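Comparing two fingertip sets on a scooping task
Zainab Mohammed, final report, robotics lab

Our group was asked to say whether the Nedley pointed fingers are worth switching to from the flat Barkerby pads we already had. The seller's sheet says the pointed ones are better for "delicate handling in all conditions." I did not believe the second part of that, and after a month of trials I still don't, although the results are less one-sided than I wanted them to be.

The task was to take a small toy out of a shallow tray of water with a round net and drop it in a cup. It sounds easy. A net handle is thin and slick, and it twists as soon as the hoop meets any resistance, so it shows up a weak grip quickly. Both arms were driven from the same Brorna controller, with the closing force left at the factory setting the whole time. We ran 22 trials with each set of fingers. A trial failed if the toy was not in the cup after 3 tries or if the net was dropped.

The pointed fingers finished 4 more trials than the flat pads. That is the number people will quote, and I would be careful with it. The same two operators did every trial, and they did all the flat-pad trials first. By the time we changed fingers they had simply had more practice. We should have mixed the order and we didn't think of it until it was too late.

A green toy in a blue tray was the standard setup, with the net worked by the right arm and the left arm kept open near the tray in case it was needed. It rarely was. I would leave the second arm out next time, as it mostly gave the operator something else to worry about.
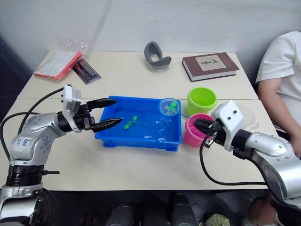 Tanko Tijani, after reading my draft, wrote back that I was being too hard on the pointed fingers. In his view the practice effect was used up early on, and the flat pads kept letting the handle roll right to the end of their run. He also pointed out that a pointed tip can get hold of a handle leaning inside a cup, where a flat pad hits the rim first.

I accept the part about the cup. On the rolling I went back through our notes, and they don't say when in the run each slip happened, only that it did. So he may be right, but we can't show it.

Closing force bothers me more. The controller can be set anywhere up to 400 on its own scale, and we never moved it. A flat pad pressed harder might hold the handle just as well, and that would cost nothing. The Nwankwo group next door turned theirs up in April for a different job and kept it that way.

My recommendation is to hold off on buying. Repeat the test with the order mixed and at least two force settings – then compare again.

Robotics lab student reports | Contact the lab office | Back to top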